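Cesta rectangular trenzada Korau, marrón oscuro
Referencia 1641 · Colección Vrettos para el hogar 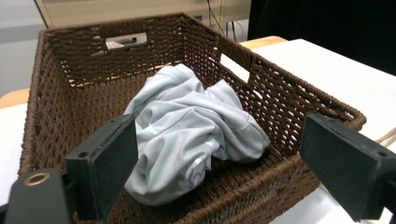 Cesta Korau en marrón oscuro, con una prenda gris claro en el interior.

La cesta Korau forma parte del programa de almacenaje textil de Vrettos y está destinada a dormitorios, vestidores, lavaderos y establecimientos de alojamiento. Su formato rectangular permite colocarla en estanterías, bajo bancos o junto a otras unidades de la misma serie.

Descripción
Cuerpo de cordón retorcido de color marrón oscuro, con trama regular y densa. Los pequeños huecos entre las hebras facilitan la ventilación del contenido. El borde superior se remata con una banda más gruesa del mismo cordón. Las asas son aberturas rectangulares integradas en el trenzado, sin piezas añadidas.

Uso recomendado
Camisetas, ropa de punto, toallas de mano y otras prendas ligeras, dobladas o sin doblar. Para tejidos delicados se aconseja el forro de algodón, que se suministra por separado. No debe emplearse para el transporte de líquidos ni de objetos punzantes.

Conservación
Retirar el polvo con un cepillo suave o con aspirador a baja potencia. Las manchas se tratarán con un paño ligeramente humedecido. Evítese la exposición prolongada al sol.

Condiciones de suministro
Venta por unidades o en lotes de 2. Los pedidos superiores a 200 unidades se tramitan a través del departamento de proyectos, a la atención de D.ª Magdalini Mavromatis. El almacén de Wornesthorpe no realiza expediciones durante el mes de agosto.

Productos relacionados
Forro de algodón Korau
Cesta Findico con tapa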